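Notes, lab 2 – looking after the bin cell
Mar 10, 2019. Asger Mikkelsen teaching, typed up fast, fix typos if you see them

Where we left off: arm homed, gripper on, bins not fixed down yet. Today = fixing bins, cable dress, gripper check, reteaching the bin corners. Bring your own hex keys, the lab set is short again.

## 1. Before you touch anything

- Mode switch to T1. Key stays with whoever is inside the cell.
- E-stop tested by you, today. The last group's signature doesn't count.
- Jog the arm up and clear, wrist above the rim.
- Log sheet: name, time, start value from the cycle counter. Last entry reads 1005.

## 2. Bins

Bins sit on the table, rims together, bar clamps at the joint. Clamp jaws pull the two bins against each other – they do NOT hold the bin down on the table, separate thing. Push on the far corner by hand. If it moves, every taught point in that bin is off and the picks will be too.

Snug only. Didier Moulin overtightened one in September and bent the rim, we reshaped it with a mallet and lost an afternoon.

Scratches on the floor of the bin are OK to leave. Gouges you can catch a fingernail in – write them down, it means Z is set too low. Scraped walls: check the wall offset in the Clurnico config.

## 3. Cable dress

This is where most of our downtime comes from. The bundle has to follow the wrist through the full range without going tight and without hanging low enough to snag a finger. Slack goes in one loop at the wrist. Several small loops = they will find each other.
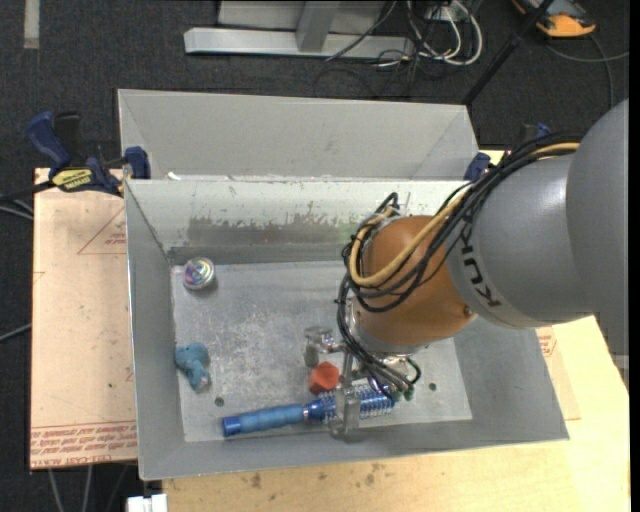
*Fig. 1. KUKA arm down in the bin, cables looped at the wrist, test objects on the floor.*

Look at how far the yellowish cable swings out in its loop. Now think about the same loop with the wrist turned the other way and a bin wall next to it. So:

1. Jog the last joint to both ends, slow. Watch the loop, not the pendant.
2. Same again with the arm low, near each wall.
3. Feel along the bundle for flat spots.
4. Tug each connector at the gripper end, gently. Green ones too.
5. Re-tie if needed. Hook and loop ties only, zip ties cut into the jacket.

If a lead is nicked, tag it and swap it. Tape is not a repair. Spares are in the Kiltex drawer, sorted by lenght.

## 4. Gripper

- Fingers: open/close by hand command, both should arrive together
- Fingertip screws: witness marks lined up? If there's no mark, torque and make one
- Flange bolts: same
- Wipe tips with a dry cloth. no solvent

Stroke limit in the Besson sheet is 138, don't change it to get a fat object to fit, pick a diferent grasp.

## 5. Reteach corners

Only if a bin moved or got swapped. Empty the bin first, objects in the tray. Pointer tool on, four corners, then center. Save under a new name – Plindell backup overwrites without asking. Run the check routine at low speed, 27 points. Any point that touches metal, stop and redo that corner.

Objects back in after, spread out, mixed shapes: something soft, something blocky, something long. Long thin ones show a bad Z fastest.

## For next time

Log sheet filled in and handed to Asger. Read the section on tool load data, we start with that, and bring the payload numbers for your gripper.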